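Print
E-mail
Share (8)
Comments (11)

Went to the Dakstead open day so you don't have to. Thread, and it's a long one, sorry.

I've been hearing about the household sorting robot for a year. My sister-in-law sent me the brochure twice. So when they opened the doors in January I put my name down and drove out to Wusholm to have a look for myself.

First thing you get is a lanyard. Second thing is a talk. Sándor Fodor from Deák gave it and he's a good talker, I'll give him that. Lots on how much of our lives goes into putting things away. No argument there, I have two kids.

He said the system has learned from 400 hours of people tidying. I asked whose homes. He said a mix. I asked a mix of what. He said they'd publish something on that later in the year.

Then the video. You know the kind. Lovely kitchen, one mug, arm picks up mug, piano music. At the bottom of the screen in tiny letters it said the footage had been sped up. By how much, it didn't say.

Somebody down the front asked if the arm in the video was running by itself. Long pause. "For most of it." I wrote that down.

The live demo was a full-size arm on a stand, sorting laundry into two bins. Socks one side, shirts the other. It did the socks well. I was surprised how gentle it was with them.

Then a woman near me offered up her own scarf and they said no thanks, they'd rather stick to the prepared items. Fair enough if it's a safety thing, but they didn't say it was a safety thing. They just said prepared items.

The arm stopped once and a fellow with a laptop leaned over and did something. We were told it was a routine reset. My washing machine doesn't need a fellow with a laptop. (It does need a kick.)

To be fair, and I do try to be fair: Begoñe Valcárcel from Parnura was the best thing about the day. She works on the grasping side and she didn't oversell any of it. I asked her what the hardest thing was and she said cloth, straight away, no contest.

Her explanation, as best I can repeat it: a cup is the same shape every time you see it. A jumper never is. Knits stretch, fluffy stuff hides its own edges, and if two soft things are touching, the machine has to work out where one stops and the other starts.

She also said glare is a pain. Hard sun on one side and deep shade on the other, same box, and a camera can have a rough time of it. I'd never thought of that. My laundry basket lives under a window.

She's a big believer in practising with hand-held grippers. A person holds the tool and does the picking up, and the recording is what the robot learns from later. So the clever part, for now, is the person. She said that herself, nearly in those words. 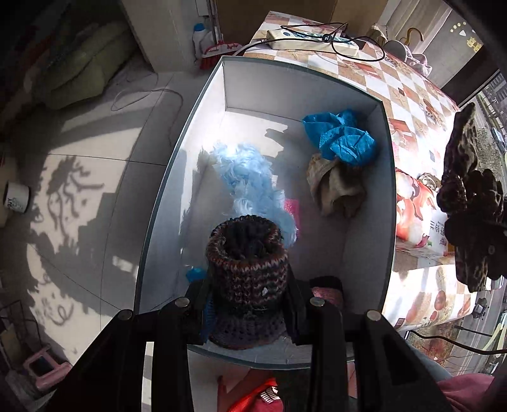 Which I found much more convincing than the piano video. Woolly things, fluffy things, shiny things, all in together. If you want me to believe in a tidying robot, start there and leave the lone mug at home.

But notice what it means. A human hand deciding what to grab and from which side. I asked her how well the arm does on a mixed box with no person involved. She said it depends on the box. I asked for a number out of 100. She laughed and said not today.

I liked her for that, but I still don't have a number, and I suspect they've got one.

Price: not announced. Noise: couldn't tell over the crowd. What happens when your internet drops out: "we're looking at that". Who sees the pictures it takes inside your house: there's a policy coming. I asked for a draft and got a tote bag.

Some of you will say I went in wanting to be cranky. Maybe a little. I'd honestly love one of these. I'd pay decent money never to pair another sock. I just want to see it do a basket from my house, at normal speed, with the laptop shut.

Sándor did say there'd be another open day and that people might be able to bring their own things. Might. If it goes ahead I'll be there with the worst pile I can find, including the jumper my neighbour's dog slept on.

Replies are open. If anybody else was there and saw it handle something that wasn't on the prepared list, tell me what it was and how long it took.

4 February 2022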